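Keeping a water dispenser nice (and what to stash underneath)

Posted 2021-02-19 by Giuliana Ospina

I've lived with a floor-standing water dispenser for 5 years now, first in the shared workroom at Onstead and then at home in Kalilcombe, and I've become a bit of a bore on the subject. My sister-in-law asked me to write it all down before she gets one, so I have, and you may as well have it too!

First job is finding it a home. Mine at Onstead went in the wrong place twice. You want a hard floor, a socket close by and enough room to stand next to it with a jug without elbowing whoever is trying to get past. I'd keep it well away from a sunny window (green bits in the bottle, ask me how I know) and leave a hand's width behind it so the back can breathe. If you're in a busy room, put it near the shelves and desks but not hard up against them, so a splash lands on the floor and your paperwork stays out of it.
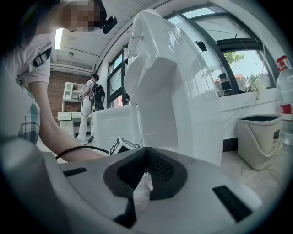
All that glossy white plastic, with the brick wall and the white shelves behind.

White plastic is lovely for a week and then it's fingerprints all the way down. I use a soft cloth wrung out in warm water with one drop of washing-up liquid, then a dry cloth straight after. Please don't use the scratchy side of a sponge! I did that to our old kettle and it never shone again. For the creases and mouldings, where the grey gunk collects, a cotton bud or an old toothbrush is the thing. Switch it off at the wall before you start.

Taps next. I do these every 8 days or so on paper, and in real life whenever I notice them. Let the hot one cool down completely before you go near it, then wipe round the nozzles with a clean cloth, and go up inside the ends with a cotton bud. Run a mugful through each and tip it away. For limescale I swear by plain white vinegar on a bit of kitchen paper, wrapped round the tip for ten minutes and then rinsed like mad, or your next cuppa tastes of chip shop.

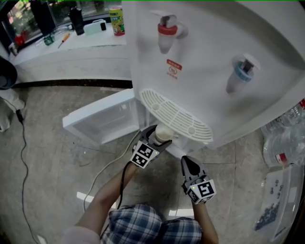

Drip trays are my real bugbear. People forget they lift out (check yours does), and by August there's a little pond in there with a smell of its own. Mine gets a hot soapy wash with the mugs and stands on its edge to dry. Slotted ones like this, with the oval vents, need a bottle brush poked through from both sides, as a flat cloth just skates over the top. While you're down at that level, open the little door and give the inside of it a wipe as well. And look at where the power lead goes. If it trails over the tiles, tuck it back along the wall, especially if you mop as sloppily as I do.

If yours has a cupboard and the manual says it's fine to store things in it, keep it to cups and a folded tea towel. I had 55 paper cups crammed in mine once and they shot out every time the door opened. Two short stacks in an old biscuit tin did the trick, and there's still room for the descaler sachets I keep meaning to use.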